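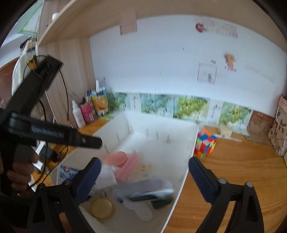 One reader objects that vinegar did nothing for the gray film on her plastic drawer organizers, and asks whether the advice on this page was ever tried on anything older than a week. The film on old polypropylene is usually skin oil bound up with dust. Vinegar is an acid and dissolves lime. It has little effect on oil. The section on cleaning has been rewritten to make the difference clear.

Last revised Tuesday, October 17, 2023

## Cleaning plastic trays, bins and baskets

**Identify the plastic first.** Look for the recycling mark on the underside. PP (5) and HDPE (2) tolerate hot water and dish soap. PS (6) is brittle and clouds if wiped with acetone or nail polish remover. Unmarked plastic should be treated as PS.

**Oily film.**

1. Empty the tray and knock out loose dust over a trash can.
2. Mix 2 teaspoons of dish soap into 500 ml of hot tap water.
3. Soak 15 minutes. Large pieces can be done one end at a time in a sink.
4. Scrub corners with an old toothbrush, along the seam and then across it.
5. Rinse until the water no longer beads.
6. Air dry upside down on a rack. Towels leave lint in textured surfaces.

**Lime spots.** Equal parts white vinegar and water, 200 ml in total for one small tray. Wipe on, leave five minutes, rinse. Do not combine with bleach.

**Sticker residue.** Vegetable oil on a paper towel, left for ten minutes, then the soap wash above. Skisero label remover also works on PP but left a dull patch on a PS lid, so test the underside.

**Yellowing.** Not a dirt problem. Sunlight changes the surface and washing will not reverse it.

## Open slots and small contents

Slotted walls let air through and keep damp items from going sour, but they also pass anything narrower than the slot. Bobby pins, loose cotton swabs and single floss picks work their way out when a basket is slid along a shelf. The remedy is to keep small goods in their own packaging for as long as it lasts. A boxed supply of floss picks stays put, and a makeup sponge left in its clear wrapper does not collect lint from whatever lies next to it. Once the packaging is gone, use a zip bag or a lidded tin. A liner cut from shelf mat also helps; trim it slightly short on each side so that it lies flat.

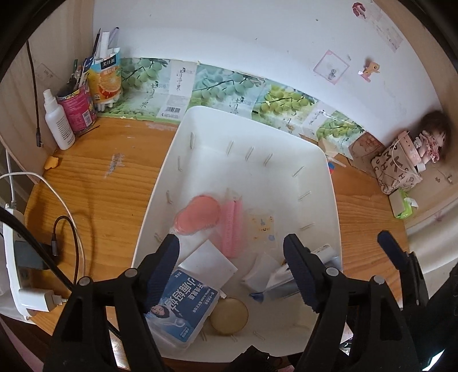

Sorting should be done by how often a thing is used, with type as the second test. Daily items go at the front or in a shallow tray, weekly items behind them, spares in a closed box elsewhere. Mixed contents are acceptable in a shallow basket. A hair roller and a box of floss picks can share one without trouble, provided nothing is stacked. In a deep bin the same mixture sinks, and the smallest pieces end up underneath.

## Sizing

- Measure the drawer inside, at the bottom, front and back. Older drawers taper.
- Subtract 5 mm from each direction for clearance.
- Sloped sides lose floor area. A Domel tray sold as 190 mm wide is measured at the rim.
- The Stornomdale and Younis trays do not nest with each other.

## Protecting the surface underneath

Grit under a plastic base will scratch a finished wood top. Wipe both surfaces before setting the tray down, and lift it to move it. Felt dots at the corners are enough for a light tray. Replace them when they start to pick up hair. Rubber feet can mark some lacquers over a hot summer; ours left faint rings in July, which came out with paste wax.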